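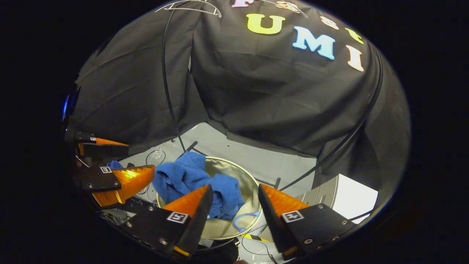

Black backdrop with colored lettering

About Evard

Evard is a school of textile care and alteration. We teach adults to mend, alter, clean and store clothing and household fabrics, and we prepare those who wish to do so for paid work in the trade. The school occupies 2 floors of the former Anozie dry goods building, with the sewing rooms upstairs and the cleaning and pressing rooms at street level.

Our history

The school began as an evening class for employees of the Trodulora shirt works, who wished to learn the parts of the trade their own jobs did not cover. A person who set collars all day seldom had the chance to cut a sleeve or line a coat. The class was opened to the public when the works closed, and its machines, cutting tables and pattern cabinets passed to the school. Many of the patterns are still in use, and students in the second term are asked to draft from them before making their own.

What we teach

The full program lasts 52 weeks and is divided into 4 terms. The first term covers hand sewing, hems, buttons, zippers and simple patches. The second is given to fit and pattern work. The third deals with stain removal, washing, pressing and the handling of wool, silk and linen. In the final term students take in work from the public under the supervision of an instructor, write their own tickets and estimate their own prices.

Short courses are offered for those who cannot attend for a full year. Darning and curtain making are held in the evening. Quilt repair is held in August only, when the large tables are free.

Students may enter without experience. Applicants are asked to bring one garment they have worn often and to speak with an instructor about how it was made and where it has failed. No grade is given for this meeting.

Our approach

We hold that a repair should suit the use of the garment. A work jacket needs a strong seam before it needs a hidden one, while a christening gown may call for the reverse. Students are taught to ask the owner before choosing a method, and to record what was done so that the next person to open the seam will understand it.

Classes are kept small. The current enrollment is 162 students across all courses, and each student in the full program has the use of an assigned machine for the length of the term. Fabric for practice pieces is supplied. Shears and thimbles are not, although both may be bought at the front desk.

Public services

The alteration counter is open to the public during the final term. Work is priced below the usual trade rate and takes longer, and customers are asked to plan for this. We do not accept leather, fur or wedding dresses – these are referred to outside shops.

The Fluvow Room, our reading room, holds pattern books, trade manuals and sample cards. Visitors may consult them at no charge but may not borrow them. Photocopies of pattern sheets can be requested at the desk.

Visiting and admissions

Prospective students are welcome to tour the school by appointment. Tours begin at 10 a.m. at the street entrance and include the pressing rooms, where closed shoes are required. Applications for the full program are accepted throughout the year, and places are offered in the order in which applications are completed.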